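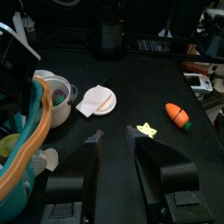

I got the night job at Trotlow in February, and by summer the only coworker I really talked to was the arm in cell 2. It didn't talk back, but it had moods, mostly in the left finger.

"You're drifting again," I told it, and slid the feeler gauge in. The Drilgate manual wants the pads swapped every 3,000 grips, and the counter was 458 past that (my fault, I'd been saving the good pads for a night I was awake). So off came the old ones, two screws each, and on went the new. Then I sent it home, zeroed the wrist and told it to go find the tangerine. 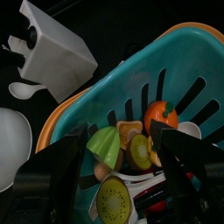 The tangerine, and the two black fingers around it.

I ran it at half speed first – I always do – and stood there with my thumb on the stop button like a nervous parent at a swimming pool. "Take your time," I said. "Larnham doesn't open till six."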